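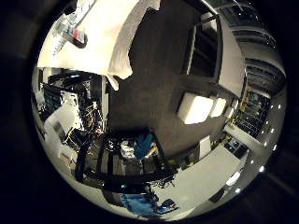 Thanakorn Phromma wrote in to ask why, if the method is as good as the abstract says, the robot still needs twenty tries to learn something his nephew picked up in one. Fair. We get that one a lot, so it goes first.

Wrist View Only: Frequently Asked Questions
Posted in July, updated when somebody complains
By Anong Saithong

Why does it need 20 tries?

Your nephew had several years of practice at having hands before he started. Our policy starts with a general sense of how things look and move, and no idea what you want done with them. Twenty demonstrations is where the curve bends for the cloth tasks. With nine it gets the right idea and grabs the wrong corner. With 80 it does a little better than with 20, and whoever had to record the other 60 stops speaking to you.

What is the result, in one paragraph?

We trained a policy to pick up and move soft things using only the wide-angle camera at the wrist. It gets no overhead camera and no depth. Before training, we drop most of the background by asking which parts of the picture move the way the gripper's motion says they should, and which parts change for reasons of their own. The policy pays more attention to the second kind. On 126 test runs in a room it had never been trained in, it finished 80 of them. The same network without the filtering step finished far fewer, and it was fond of the walls.

Fond of the walls?

It learned that a certain stretch of wall meant "cloth nearby," which was true in the training room and nowhere else. Take it next door and it would reach, with great confidence, toward anything flat and gray. Jirayu Kaewmanee has a folder of these runs. He shows it at parties, or so he tells us.

Why use a fisheye lens when everything comes out bent?

It sees a lot. When the wrist tips, an ordinary lens loses the table altogether, while ours still has the edge of the tabletop, the shelves, the ceiling lights and half the cabling in the building. That is too much information, and most of the paper is about throwing it away again. Yes, we noticed.

Do you straighten the images first?

No. We tried it. Straightening stretches the outer part of the picture into mush and costs time on every image. The network copes with curved tables better than our visitors do. We mask the black border and leave the rest alone.

Did you tidy up before testing?

We did not. Ville Ojala proposed a clean room on the grounds that reviewers like one, and he was outvoted. If a method for ignoring clutter only works without clutter, we would rather find out before publication. Cables stayed on the floor, the racks stayed full, and bright panels and ceiling lights stayed on. Lights were the worst of it, by the way. A glowing rectangle that slides across the view whenever the arm turns looks very much like something important is going on.

How does the filter tell a moving cloth from a moving camera?

The arm reports its own joint angles, so we know how the camera moved between two images. From that we predict where each patch ought to land. Walls and shelves land where they should, give or take. A cloth being dragged does not. The gap between prediction and what shows up is the score, and low scores get turned down. They are not turned all the way off. In the first version they were, and the arm became unable to notice anything it wasn't already holding.

What about a cloth nobody is touching?

Good question, and the weak spot. A cloth lying still scores like furniture. We carry over a memory of what was handled in the demonstrations, which helps, and large white fabric under strong light still gets missed more than we would like. Section five has the numbers. Please read section five before emailing Chalerm Klinhom, who wrote it and feels strongly about it.

Does it work on bottles?

Not what it was built for. Rigid objects were in the room as distractions, and it mostly left them alone. A clear bottle is a rotten target for any camera-based method and we make no claims.

Have you compared it with Trekov?

Yes, on the same runs with the same demonstrations. Trekov wins when the test room matches the training room. We win when it doesn't. Both groups have agreed that their own condition is the realistic one.

Can I run it on my own arm?

If it has a wrist camera and reports joint angles with decent timestamps, probably. Check the timestamps first. Then check them again. A small delay between camera and arm makes every wall in the house appear to be alive, and the policy will want to pick it up. One reader spent a week on this and was very gracious about it afterward.

Is the code out?

The training code and filter are out under the name Pustden. The demonstrations come separately and are large. The name means nothing, and we have stopped taking suggestions for a better one.

What hardware did you train on?

One desktop machine, overnight. Start it before dinner and it's done by 9 in the morning, unless Ville needs the same machine for plots.

What comes next?

Two arms, folding, and a proper fix for the still cloth. Probably in that order of enthusiasm and the reverse order of usefulness. Anong has also been promised a shorter list of questions.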